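Druvitell Kitchen Pack
README and data card, release 4
Last edited Sep 19, 2020

Summary

Druvitell is a paid add-on for the Tornel simulator. It supplies rendered kitchens, a parallel-jaw gripper model and a set of recorded manipulation episodes for training and testing arm policies. The pack is built and sold by Verbruggen, Flindham office. This card covers what is in the pack, how the episodes were recorded, and what the pack should not be used for.

Contents

scenes/ holds 21 kitchen layouts. Each layout is one file plus a shared material library. Cabinets, drawers and appliance doors are separate bodies with hinge or slide joints. Walls and floors are static.

episodes/ holds 500 teleoperated episodes. Each episode stores joint positions, gripper width, commanded actions, a task string and the wrist view. The fixed overhead view is optional and downloads separately.

tools/ holds the replay script, the format converter and the material randomizer.

Install

Unpack the archive into the Tornel assets folder. Set DRUVITELL_ROOT to that path. Run tools/check_install before anything else. It loads every layout once and writes a log. A layout that fails to load is listed by name, and the rest remain usable.

A license file is required for recording new episodes. Replay works without one.

Recording

Episodes were recorded by human operators using a handheld controller. The control rate is 35 Hz. Operators were given the task string and one attempt. Failed attempts were kept and are marked success=false in the metadata. Idle steps at the start of an episode are not trimmed. The converter has a flag for this (--trim-idle), off by default.

The wrist view is rigidly attached to the hand, so its horizon tilts with the arm. At low poses the fingers take up the bottom of the view and wall cabinets are seen from underneath. Policies trained only on the overhead view do poorly at these poses. 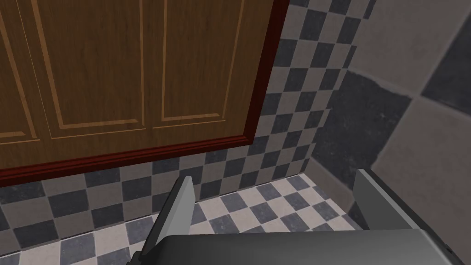

Vandana Rathore asked on the issue tracker whether checkered wall and floor tile would throw off a depth estimator, and whether the pack could ship a plain variant of every layout. Her tests used a stereo matcher, which locked onto the wrong tile in the repeat and put the back wall closer than it was. She also asked for ground-truth depth in the episode files.

Plain variants are not shipped as separate files. Run the material randomizer with --surface flat to replace tile on walls and floors with a single color. Cabinet finishes and trim are left alone unless --all is passed. Ground-truth depth can be rendered during replay with --depth. It is not stored in the episodes because of file size.

Gripper model

Two fingers, one degree of freedom, symmetric closing. The finger faces are flat, with no pad geometry and no compliance. Contact is handled by the Tornel solver with a fixed friction value set in gripper.cfg. Raising the value makes thin handles easier to hold and also makes the results less useful on hardware. Reported scores should state the value used.

Known issues

Cabinet doors can jitter when both fingers press on the same door edge. Lowering the solver step reduces this.

In some corner layouts the arm reaches its joint limit before the far door is fully open. The task counts a door as open at three quarters of its travel, so most of these episodes still score as a success.

The converter drops the task string if it contains a comma. Quote the string or wait for the October patch.

Replay is repeatable on one machine. Small differences between graphics drivers have been reported in shadowed areas, where pixel values may not match exactly.

Intended use

Pretraining, ablation and regression testing of manipulation policies. The pack is not suitable as the only evidence for deployment on a physical arm. Layouts contain no people, and no safety behavior can be evaluated with them.

License and support

One license covers one site. Trained weights may be published. Scene files and textures may not be redistributed, including inside a container image. Send bug reports through the tracker with the install log, the layout name and the Tornel version attached. Reports without a log are closed after two weeks.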